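Home > Home & Garden > Floors & Furniture > Refinishing
Search Log in Join
3 min read

Stripping an old table: how do I know when to stop sanding?

Posted by Fitriani Raju, 05/10/2026

I bought a dining table from an estate sale over in Caltenau. The seller called it solid oak and "lightly loved," and I'd like to meet whoever loved it, because they did it with a hot iron and possibly a fork. I started on it in April with an orbital sander and 100 grit, and most of the old finish is gone. What's left is one dark ring near the middle, the size of a soup pot, and it will not budge. I have gone over that spot so many times that I can feel a dip when I run my hand across it.

My husband says keep going. My husband is not the one holding the sander. Do I keep at it until the ring is gone, or is there something else I should be doing? And once it's bare, does it need a real finish or can I get away with oil? We eat on it every night and one of us is four.

Cristóbal Godoy
Put the sander down. If you can feel a dip, you'll see it twice as well once there's a finish on top, especially with a window at one end of the room.

A black ring on oak is usually iron and tannin, from a wet pot or a can that sat there. It goes deeper than you want to sand. What you need is oxalic acid, sold as wood bleach. Mix it in warm water in a plastic container (never metal), brush it over the whole top, and let it dry. The whole top, or you'll trade a dark circle for a light one. Gloves, goggles, window open, four-year-old somewhere else. When it's dry, rinse it well with clean water a few times, and don't sand until you've rinsed, as the dust is nasty stuff to breathe. You may need a second round.

After that, go over everything by hand with 120 and then 150, with the grain, using a block. For the dip, widen it. Sand gently out past the edges so it fades into the rest of the top. You'll know it's there. Your guests will be looking at the food.

For finish, oil is nice if you enjoy oiling things. With a small child I'd use a wipe-on polyurethane, three or four thin coats. Let it harden for a couple of weeks before you trust it with spaghetti.

sindia_porch
just get a tablecloth. we have the same ring on ours and it's been under a tablecloth since we moved to Fallorville. nine years, no complaints from the table

Harahap
Agree with the bleach, but first make sure it's really solid. "Solid oak" at an estate sale covers a lot of ground. Look at the end of the board - if the grain on top carries on over the edge, good. If you see a thin layer sitting on something else, that dip is you about to come out the other side, and no amount of 150 will help. I learned this on my mother's sideboard and we still don't discuss it at holidays.

Also check under the top for screws holding it to the base. They should have a bit of room to move. If somebody has glued it down solid, expect it to crack in the first dry winter however pretty the finish is.

And wipe the dust off with a damp rag between grits. Skipping that is how you get the little swirls that only show up after the second coat, when you've already told people it's done.

1,861 views Follow this thread

Related
White heat marks on a varnished dresser
Is tung oil worth the wait?
Sander leaves squiggles no matter what I do
How to tell veneer from solid wood
Chair legs wobble after regluing
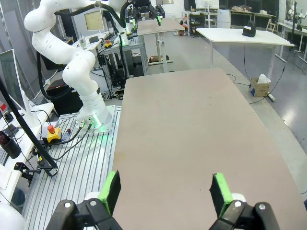
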